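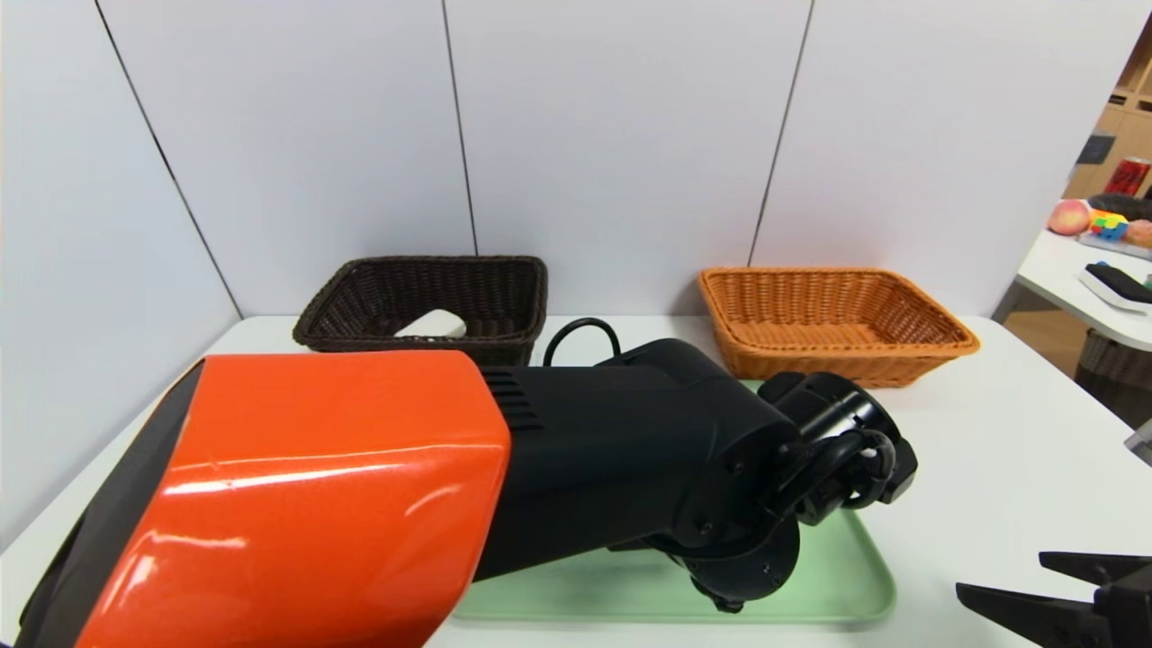

Nedeo Roll-Top Daypack Review: A Season on the Skernum Falls Trails

I've been carrying the Nedeo roll-top since March and I've finally got enough muddy miles on it to say something useful! I bought it with my own money at Srithong, the little outfitter across from the visitor parking at Skernum Falls, and paid $62. They had it in gray and in a mustard yellow. I got the yellow so my husband can find me when I wander off the path to look at moss.

If you haven't been out to Skernum, the main walk drops from the picnic shelter down to the lower pool on 241 stone steps (there's a sign at the top that warns you), and after that you follow the creek along the bank to the upper falls. You get sprayed. In spring you get really sprayed, and there are two spots where the path basically is the creek. So a bag that keeps my lunch and dry socks dry matters more to me than one with a hundred clever pockets.

What I liked

The roll-top works. You fold it over three times, clip it, and the inside stays dry. I've stood on the flat rock by the upper falls long enough to soak my hair and my sleeves, and my paperback came out fine. I also dropped the whole bag in the shallow end by the footbridge in May, which I don't recommend, and it bobbed along like a duck until I waded in after it. There was a teaspoon or so of water in the bottom, probably from me fishing it out upside down.

It's comfortable too! The shoulder straps are wide and soft and don't saw into my neck the way my old Flarnex did. I'm short, and most packs this size hit me in the wrong place when I sit down. This one stops right above my belt. My sister is a good bit taller than me and borrowed it for the ridge loop, and she said it rode fine once she let the straps all the way out.

It holds a surprising amount for such a plain-looking thing. On a normal Saturday I've got a rain jacket, sandwiches, a thermos, the dog's folding bowl, a towel, spare socks and whatever my kid has decided is too heavy to carry (usually rocks). I can still roll it closed without sitting on it.

What bugged me

The bottle pockets are too shallow. I lost a water bottle on the steps on our very first trip and got to listen to it bounce all the way down to the pool. A skinny bottle stays put, but a wide one wants out every time you bend over.

There's only one outside zipper pocket and it isn't waterproof, even though it looks like it should be. My trail map turned to oatmeal in there. Keys are okay, tissues are not.

And the back panel gets sweaty. It's a smooth coated fabric with just a bit of padding, so on the climb back up in July I had a big wet rectangle on my shirt before the halfway bench. If you run hot, you'll notice it. In fall weather I don't mind at all, it's kind of cozy.

One more small gripe: the chest clip is fiddly with cold fingers. I've mostly stopped using it.
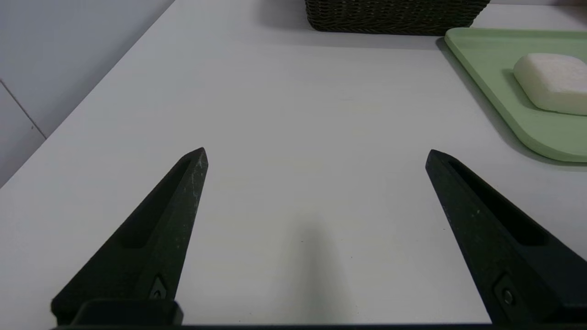 Samran Kaewsai wrote to me after my first post about this bag and disagreed about the bottle pockets. "Mine got looser after a few months and now I can squeeze a wide bottle in if I push it down hard. The real problem for me is the roll-top when I want a snack. By the time I've got it open and shut again, everyone is around the next bend." Okay, fair! I keep my snacks in my jacket, so I hadn't run into that, but if you're a constant nibbler a regular zip pack is going to be less annoying.

How it compares to the Flarnex

My old Flarnex had better pockets, and I do miss the big mesh one on the front for stuffing wet things into. It also came with a rain cover that blew off at the overlook and is presumably still somewhere in the gorge. The Nedeo doesn't need a cover, and mud rinses right off it with the garden hose. After more than two seasons the Flarnex still smelled like creek no matter what I washed it with. So far the Nedeo just smells like bag.

Should you buy it?

For short waterfall hikes, yes, I'd get it again. Try it on with something heavy in it first if you can. Srithong let me walk laps around the store with a couple of their cans of camp fuel inside. For a long dry hike in summer I'd look for something with a mesh back, and I'd want proper bottle pockets.

The steps at Skernum are open again now that the handrail is fixed, by the way, and the leaves are mostly down, so you can see the upper falls from the shelter. Bring a skinny bottle.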